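Faline Residence Opens Shared Linen Room on the Second Floor

31 December 2019

The tenants of the Faline residence have a new linen room. It was opened this month on the second floor, in the space where the old bicycle store used to be, and it replaces the two narrow closets beside the elevator that many families found too small and too dark.

The room is simple. There are open shelves along one wall, a long folding table, and a row of hooks for ironing boards. The work was done by the building company Vermeulen, which also repaired the floor and put in a second window. According to the residence office, the work began in September and finished 14 days later than planned, because the window had to be ordered again in a different size.

What most tenants have noticed first is the baskets. The residence bought 50 plastic baskets, one for every apartment, and each household may keep its basket on the shelves or take it home. They are given against a deposit of 5 dollars, and the deposit is returned when the family moves out and brings the basket back in usable condition.

Jabari Swai, who manages the building, said that the idea came from a meeting with tenants last year. "People were leaving their clean clothes in bags on the floor, and then another person would move the bags, and there were arguments," he said. "We wanted that every family has one thing which is theirs, with a place on the shelf. It is a small change, but I receive fewer phone calls now."

The choice of basket took more time than expected. The office first tried a woven model from the supplier Cleranis, and it was attractive, but the edges caught on knitted clothes. After that a fabric model was tested for a few weeks. It folded flat, and for this reason some tenants liked it, but it fell over when it was half full. In the end the office decided on plastic with holes in the side walls, so that air can pass through when towels are not completely dry. The baskets come in several colors, and tenants could choose in the order in which they signed the list — pink was gone on the first morning.
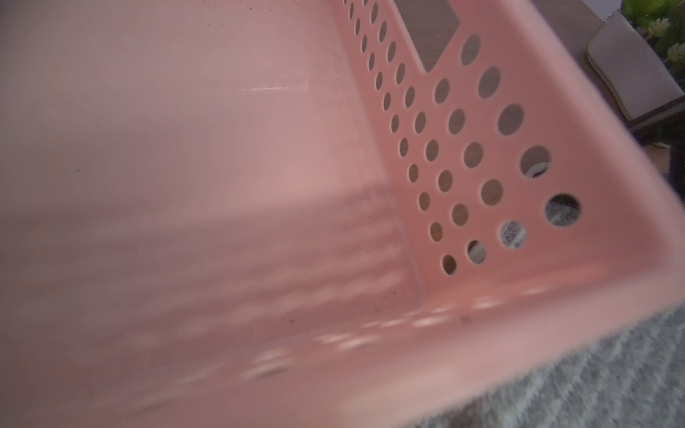 Plastic also has the advantage that it is easy to keep clean. The office asks tenants to wipe the inside of the basket with a damp cloth once a month, and not to use rough sponges, which leave scratches on a smooth surface. Dust collects mostly in the corners at the bottom, and a dry brush is enough for that. Baskets should not be left on the radiator.

Some questions are still open. A few tenants have asked for a lid, and others would like a second basket for children's clothes. Mr. Swai said that extra baskets may be ordered in the spring if enough households are interested. The shelves have room for them, although the upper shelf is difficult to reach for older tenants, and a step stool will be added.

The linen room is open every day from early morning until ten in the evening. The key is the same as for the laundry downstairs. Tenants are asked to leave the folding table free when they have finished, and to write the apartment number on the tag that was given with the basket, not directly on the plastic.

Households that have not yet collected their basket can do so at the office on the ground floor, next to the Konarell entrance. The deposit can be paid in cash or added to the next rent bill.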